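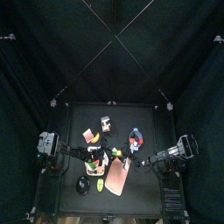
Two arms at the black table, one gripper above the white tray and the other at a small yellow-green object.

How to watch a robot demonstration without being sold to

I went to the November open day at Dallimmont expecting a kitchen trick, and a kitchen trick was on the programme: two arms sorting food and packets on a table with dark curtains round it. If you are going to one of these, this is how I would spend the half hour.

1. Get there before the talk. Akosua Ayaaba, who ran our session, let early visitors stand close and look at the layout. Make a quick sketch of where things lie. Ours had a banana by a pink and white packet, a black plate near the front and a pink cutting board set at a slant. You will want the sketch later.

2. Ask who is driving. "Robot" covers an arm that picks its own moves and an arm copying a person's hands. The leaflet from Lundness didn't say which. I had to ask twice.

3. Ask for the bad runs. The poster gave 565 good pick-ups out of 574. Very nice. Gholamreza Najafi told me those were all with the same objects, under the same lights. When they swapped in new ones they did 126 tries and 62 came good. That figure was not on the poster.

4. Ask what counts as a success. Does a dropped item picked up again score? Does a nudge from a member of staff end the run? Get the rule before you watch, then keep your own tally.

5. Ask them to move one thing. Turn the cutting board, or shift the plate a hand's width, and check against your sketch that it has really moved. A polite refusal tells you something too. We got a yes for the plate and a no for the board.

6. Look at the surroundings. Dark fabric walls and a plain black top make life easy for a camera. Your worktop at home has a window, a kettle and last night's post on it.

7. Leave prices until last. The Benard stand next door wanted to talk about nothing else, and Adjei had no price list at all. Take the contact details and write down the answers to steps 2 to 5 before you get on the bus.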